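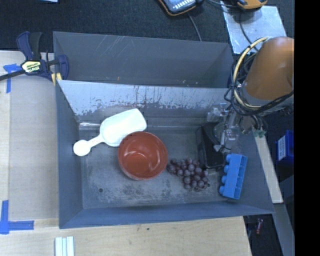 Bin-to-bin station with the front bin loaded and the rear bin clear.

Setting up the bin picking demo for open day

1. Clamp the two bins together at the corner and check them against the blue tape marks on the table.
2. Load the front bin with five items. The current set is scoop, bowl, grapes, black container and toy block. Leave the rear bin empty.
3. Route the arm cables so they stay slack through the full reach.
4. On the Wuden controller, load the Negussie profile and set speed to 200 mm/s. Do not raise it while visitors are at the table.
5. Run one full transfer before doors open. If a pick fails, the controller logs code 561. Clear it and reseat the item by hand with the arm paused.

Groups at Nilemdale change every half hour. Reload between groups.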